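About us

Mirkavora Ltd
Home / Services / About us / Work with us / Contact

Mirkavora teaches robots to do small, fiddly jobs by having people do those jobs first. We have been at it long enough to have opinions on the correct way to close a zip bag, and to have lost friends over them.

The company began as Omolara Adebisi and a rented arm called Rekia, which she drove by remote control from the other side of a partition. The client wanted it to put lids on jars. Omolara sat with a pair of joysticks and a screen and put lids on jars, badly, until she was putting lids on jars rather well, and at that point the client asked whether it could also do boxes. Rekia is still with us. It is slow and it drifts to the left, and new starters learn on it for the same reason people learn to drive in their aunt's hatchback.

What we do

A customer comes to us with a task that a person can do without thinking and a machine can't do at all. Folding a tea towel, say, or getting a plug into a socket that sits behind something. We show the task to the robot again and again, with small changes each time, and hand over the recordings in a form the customer's engineers can train on. If they want, we train on them ourselves and send back something that works on their bench as well as ours. The second part costs more, as you might expect.

We have two ways of showing. The first is remote control, with the operator on one set of controls and the arm copying. We use our own rig for this, named Lü by an engineer who has since left and won't tell us why. It suits jobs where the robot's own reach and awkwardness matter, and where a human wrist would cheat. 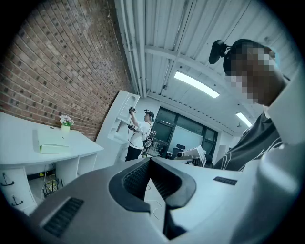 The second way is by hand, and most of our work has gone over to it. The operator holds a gripper and does the job directly, with no arm in the way, so a demonstration that takes a minute on Lü can be done in the time it takes to do the thing. There is kit to wear as well. A camera on the head angled forward, a gripper in each hand if the job calls for it, and cords down the front of your T-shirt are a fair picture of the working day here, and white T-shirts are not compulsory whatever it looks like. Holding a gripper above your head is a perfectly normal thing to do in our office. Visitors stop noticing after their first cup of tea.

How we work

A usual order is 400 demonstrations of one task. We record in sessions of 30 minutes and then the operator puts everything down and does something else, as tired hands make sloppy recordings and sloppy recordings make sloppy robots. Failed attempts are kept and labelled. Customers often ask us to throw them away, then ring a month later wanting them.

Every recording is watched back by someone who didn't make it. This is dull work and we pay for it properly. Our largest job so far was for Vultitz, who make fittings for kitchen cupboards and needed a robot to sort hinges by hand, so to speak. It ran to 102 sessions. Several of us can now tell a left hinge from a right one in the dark, a skill that has yet to come up at parties.

The people

We are a small team. Our operators have been upholsterers, dental nurses, a pastry cook and a man who tied fishing flies for a living, and they are better at this than the engineers, who have been told. Omolara still runs the company and still takes a shift on the grippers when the order book gets silly, mostly in December.

We don't ask operators for a degree. We ask them to come in for an afternoon, put a pillow in a pillowcase using two grippers, and talk to us afterwards. Anyone who swears quietly and tries again usually gets a second visit.

Visiting

Customers are welcome to come and watch a session, or to have a go. Please book first through the contact page and send us the object you want handled, with a spare. The kettle is on the left as you come in, and must be operated by hand.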